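Exhibitor Stand Safety Checklist, Tramalano Vegan Fair
22/07/2026
By the floor desk, Humphreys Hall

Walked before doors. 124 stands, one clipboard, comments as found.

Aisles clear to full width: NO. Pustora has parked a cardboard cow in aisle 40. Cow to be moved. Cow was also in the way in May.

Fire exits unblocked: YES, after a word with the oat milk people.

Extension cords taped down: MOSTLY. Stand 17 used stickers from its own free sample bags. Festive, but no.

Blenders unplugged when unattended: NO. See the ceiling over the Gustine smoothie bar.
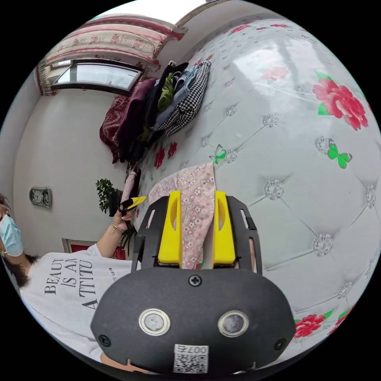
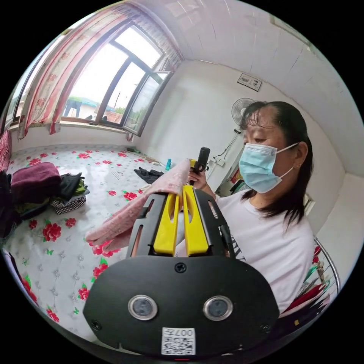
Gustine wants it noted that the lid was on and that the ceiling was like that already. Noted. The lid is now to be held down by a person.

Allergen cards on show: PARTLY. "Contains nuts, probably" is not an allergen card.

Hot plates back from the table edge: YES.

Hand wash stations filled: YES, though one had been filled with dressing. Drained and relabeled.

Recheck before the cooking demo.

Comments

leekfan: Does the cow get its own stand next year?

tofu_tuesdays: The dressing was very good, for what it's worth.

Pustora: Cow moved to aisle 17. Please advise.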